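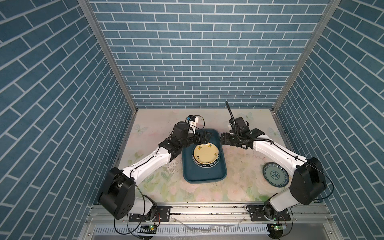
I don't trust peel-and-stick wall tile. I've scraped enough of it off rental kitchens to have earned that. So when Wendt sent over a box of its Mavovis brick panels, with a leaflet promising "a new wall in an afternoon," I put them up in the laundry room and left them there from May until the heating came on.

The good part first. The panels are stiffer than most, and they cut cleanly with a utility knife if you change the blade often. The printed grout lines are straight. From across the room the pattern passes for tile, and up close it doesn't, whatever the leaflet says. Run a hand over it and the game is up.

Lining up the rows took me nearly 3 hours for one short wall. The panels are supposed to interlock, but the edges on mine varied enough that a row that started level had drifted by the time it reached the corner. Corners are the weak spot anyway. There's no trim piece in the box, and a raw cut edge looks like a raw cut edge. Wendt sells trim separately. Of course it does.

Then there's the adhesive. "Repositionable," says the box. Once, maybe. I pulled one panel back after a minute and it took a strip of paint with it. Behind the dryer, two corners have started to lift.

Joscha Harms, who hangs wallpaper over in Urkstead, looked at my wall and asked what I'd paid. A pack of 16 costs about what he charges for a small room in plain paper, and his stays up.

Fine for a closet or the back of a shelf. I wouldn't put it behind a stove.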